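Tableware and Small Props: Gallery

The items on this page come from the Zumencombe tabletop set, kept at the Grukness workshop for placement and lighting trials. The set was put together to give a consistent group of everyday objects with simple outlines and plain finishes. Glossy glazes were left out early on. They throw highlights under overhead fittings, and those highlights shift with the time of day.

Plates

Round, matte, shallow rim. Colours in the current set are pink, grey and a dull green. The pink reads as pale salmon under most of the room lighting and gives good separation from a white tabletop. Patterned plates are held separately and are not part of the standard layout. 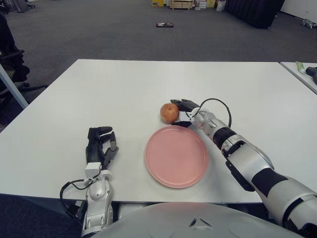 Fruit is chosen for size first and colour second. Small apples with mixed red and yellow skin are preferred to a single flat red, as the mottling shows orientation when the fruit is turned. Stickers are removed and the residue wiped off with a damp cloth. Bruised fruit goes in the green bin at the end of the session.

Table surface

White, rectangular, wiped down before each layout. Pencil marks are permitted for registration but must be erased afterwards. Tape is not used, as the adhesive lifts dust and leaves a visible line.

Lighting

Overhead fittings only, set to 1000 lux at the tabletop. The Istisach diffuser panels fitted in April softened the shadow under plate rims and removed the need for a side lamp. Allow 10 minutes after switching on before taking a colour reading.

Storage

Plates are stacked no more than 3 high with felt between them. The Jalali inventory sheet lists each item by colour, diameter and condition. Chipped rims are recorded on the sheet and the plate is withdrawn.

Next update: bowls and cups.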